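Vedisus is our kitchen skills package for single-arm workcells. The gallery follows the stovetop module, which customers have been able to license since May. The trial set covers 50 tasks and the full set 178.

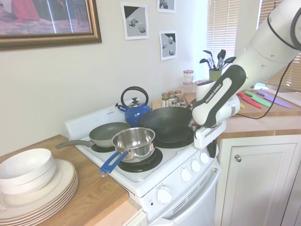

Stovetop pricing depends on the number of demonstrations you order, either 1000 or 3000. Both sizes include pans, pots and kettles on a coil stove. The wok on the back burner, with its handle toward the gripper, is a standard layout, and so is the blue kettle beside it. You can send your own cookware to our Campos office for an added fee.

Arm and stove are not included.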